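Baltport Centre for Making
Gallery: The Small Objects Table

The Small Objects Table is part of the Centre's autumn display and may be found on the first floor, beside the entrance to the Leitão Room. It brings together everyday items of modest size, chosen for their shape and surface and for the way they sit against a plain ground. The display opened in September and remains in place until the end of the season.

Objects have been lent by households in Brarnby and by the Joklow Workshop, which also supplied the display boards. There are 19 loans in all, of which 18 are on show at any one time. Visitors are asked to use the handling sets provided at the side table and to leave the remaining objects where they are. Each handling set holds 4 pieces.

Particular attention has been given to dark objects on dark grounds. These are less easily read at a distance than pale ones, and visitors may wish to stand a little to one side, where the difference between a dull surface and a polished one is clearer.
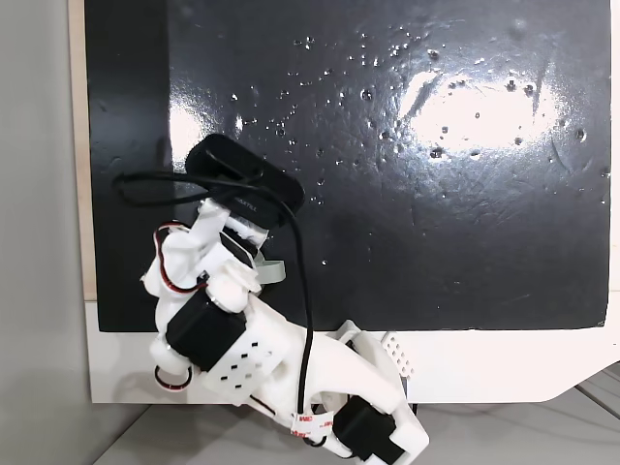
Black oval object, matt surface, with a line of small pale lettering along its lower edge. Glossy black board.

Rounded forms of this kind are grouped at the window end of the table. Flat and square pieces are placed at the opposite end, with textiles and paper items between them.

A printed list of the loans is available at the reception desk. Large-print copies may be requested at the same desk, and 100 copies of the children's trail are set out each morning. The gallery closes at 5 pm, with last entry half an hour earlier. Bags and wet coats should be left in the lockers on the ground floor.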